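Wood fibre or cellulose for a 1930s semi loft?
Self-build and Retrofit > Insulation

archie_m
Posted 19:42

Finally got the loft cleared and I'm itching to start! We're in Skollcombe, 1930s semi, and there's a thin layer of old quilt between the joists that's flat as a pancake. I'd like to go to 300 mm. I'm torn between wood fibre batts, which I could fit myself over a fortnight of evenings, and blown cellulose, which Hepburn would do in a morning. Anyone lived with either?

sawsan_h
Posted 20:10

Wood fibre, every time. We did ours in August and the back bedroom has been a different room ever since – I used to sleep with a wet flannel on my head up there. It's heavier than you expect, so get someone at the bottom of the ladder passing it up. Lovely stuff to cut as well, if you have a proper insulation saw.
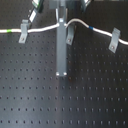

I'd also sort the hatch while you're at it. Ours was a bit of painted board with daylight round three sides, and a draught strip and two catches cost me 13 quid.

gpollock
Posted 20:31

Have to disagree with Sawsan. Cellulose gets into all the awkward bits round the pipes and you'll never cut a batt that neatly. My quote was 307 pounds after the grant and they were gone by lunch.

sawsan_h
Posted 20:38

Fair enough on the price, Gillespie, but have you tried getting to a light fitting since? I can lift a batt out and put it back.

gpollock
Posted 20:44

Once. I wore a mask and swore a lot. Still warm though!

annag_c
Posted 21:15

Whichever you pick, Archie, please keep the eaves clear. We blocked ours and had black spots on the felt by spring. Leave 48 mm or so of air gap, or fit the plastic trays. Drummond (Euan, he posts on here) talked me through it and it was an easy fix, just a miserable one on your belly.

euan_drummond
Posted 21:29

Seconded, and lag the tank and pipes before anything goes down. The loft will be colder once the heat stays in the house.

archie_m
Posted 21:50

Brilliant, thank you all. Leaning towards wood fibre, sorry Gillespie! Off to measure the joists again and ring Hepburn for a price on the trays.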